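Category: Features > Robots at Work > When It Goes Wrong
Last updated: July, 4.40 pm

The shirt that pulled back

A cheap T-shirt, two robot arms, one loud crack. Then a long week of going back through folding sessions to find out why.

It happened mid-morning at Florari, the hotel laundry where Plukemico had its folding robot on trial. The robot had picked up a T-shirt by both ends, fine, normal. It was meant to lower it, let go on both sides and move on to the next. The right arm let go. The left didn't. It carried on across its body with the shirt still in its jaw, caught the loose end under the edge of the folding shelf, and pulled. The shelf bracket went first. Then the shelf, and a pile of folded bath sheets, down on the side where people walk.

No one was standing there. A member of the laundry staff had gone past not long before with a trolley, and that's the bit Ayanda Joubert keeps coming back to.

"The shelf, I don't care about the shelf," she says. "It's where it landed."

Joubert runs fault work at Plukemico. She got the call, had the robot switched off at the wall, and drove to Florari with a torch and a bag of spare jaws. Her first guess was a sticky jaw. So was everyone else's. She swapped it, ran it empty, ran it with a towel. Perfect. Back on with a T-shirt and the left hand was late again, only a touch, but you could see the cloth go tight when it shouldn't.

So not the jaw. The lesson, then. Back to Maluleke, which is what they call the hall where the folds get taught.
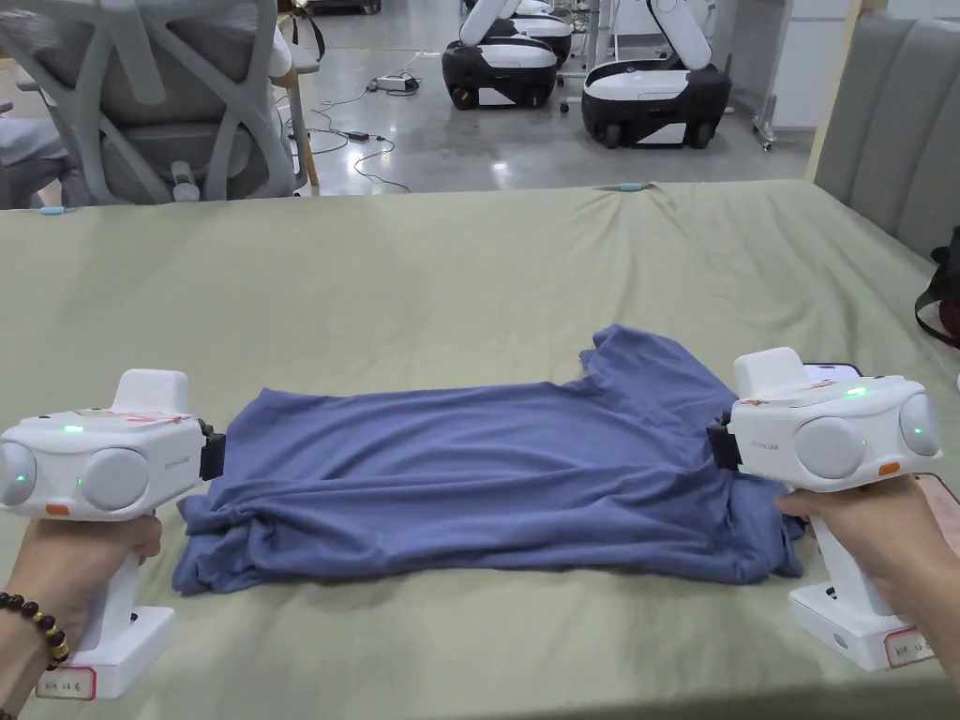 Folding at Maluleke, a tool in each hand and a jaw at each end of the shirt.

Teaching goes like this. A person takes a pair of hand-held tools, the same sort of jaws the robot has, and folds. Pick up, bring over, put down, smooth. Again. The tools record what the hands did and software called Bruserine lines the left and right up into one fold, which goes off to the robot to learn from. Dull work, sore thumbs. Joubert did a spell of it herself when she joined and says she still folds her own washing in the same order.

Bruserine lines the two sides up by the clock. Each tool has one. At the start of a session they agree on the time, and after that they're trusted to keep it.

You can see where this is going. She couldn't, not for three days. She checked the jaw springs. She checked the triggers. She sat with a pile of recordings and a mug of tea and watched left hands, then right hands, then left hands again, and seperately they all looked fine. Good clean folds.

It was only when she played both sides next to each other, slowed right down, that the left one opened late. Not in the first few folds of a session. Later on, an hour in, more. One clock running slow, and Bruserine never asking it the time again.

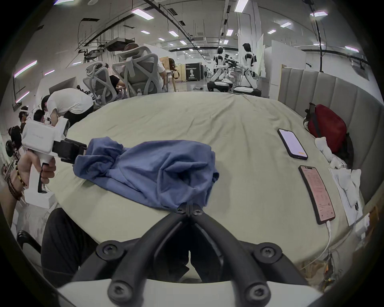
The near tool's jaws on the edge of the cloth, with the second tool opposite.

Why T-shirts and not towels? Took a bit of working out as well. Towels had been done in short sessions, early, with plenty of breaks. Shirts are harder and people like to get into a rhythm, so the sessions ran long. Nobody stopped to restart anything. There were 255 shirt folds in the batch that went to Florari, and when Joubert had been through the lot, 136 of them had the left side lagging by enough to matter.

More than half. The robot had learned it properly, you could say. It did what it was shown: let go with the right, hang on with the left, start moving. In a person's hands none of that had really happened. It only existed once the two recordings were put together.

A slow clock on its own shouldn't bring down a shelf, mind. There was meant to be a second line of defence, a limit on how hard the arm can pull before it gives up. It was on. It was set for wet bath sheets, which are heavy, and had been left there when the trial moved on to shirts. A T-shirt snagged on a bracket sat comfortably under it.

Joubert is blunt about that part. "The clock is a nice puzzle and everybody wants to talk about the clock. The pull limit was a number we should of changed and we didn't."

Florari took it well, considering. They wanted a written account, they wanted the walkway moved, and they wanted to know who has the job of changing the number next time. Fair questions. The answer to the last one is Joubert, in writing, with a second signature.

Meanwhile the folding carries on. Same hall, same kind of shirts, shorter goes at it. Lay one out, pick up the tools, start the pair together.
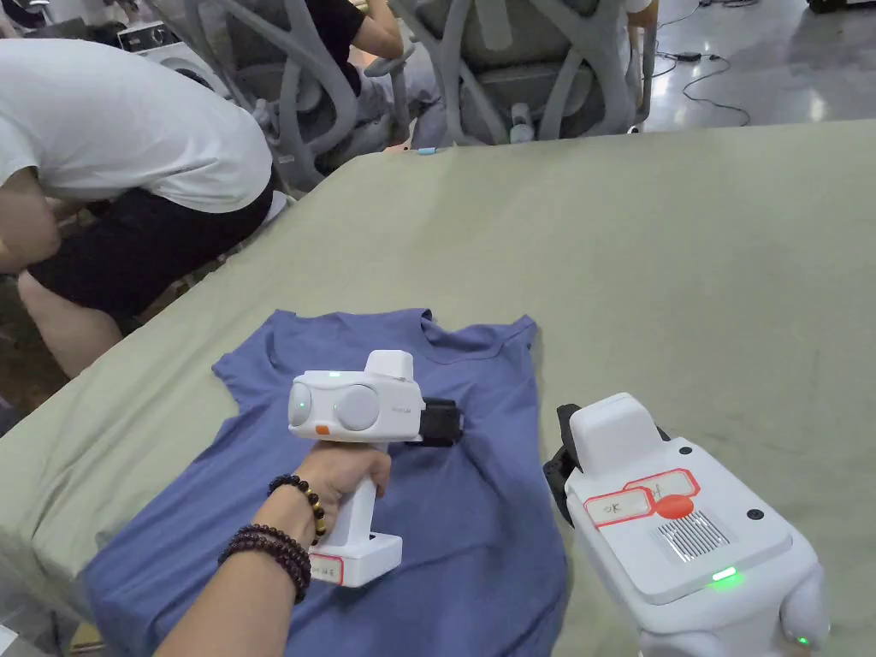 What changes now

Bruserine now checks both clocks at the start of every fold, and throws the fold away if they disagree. Sessions get a hard stop and a full restart. The bad shirt recordings have been pulled and are being done over. Slow job.

The pull limit goes with the item: one setting for sheets, a much lower one for shirts, and the arm won't start until one has been picked. If the cloth goes tight when it ought to be slack, both jaws open and the robot stands still until a person comes over.

The shelf at Florari is back up, on the wall side, with nothing walking underneath it. The robot isn't back yet. Joubert wants a full run of shirts at Maluleke first, with a bracket put in the way on purpose, and she wants to be the one with her hand on the stop button.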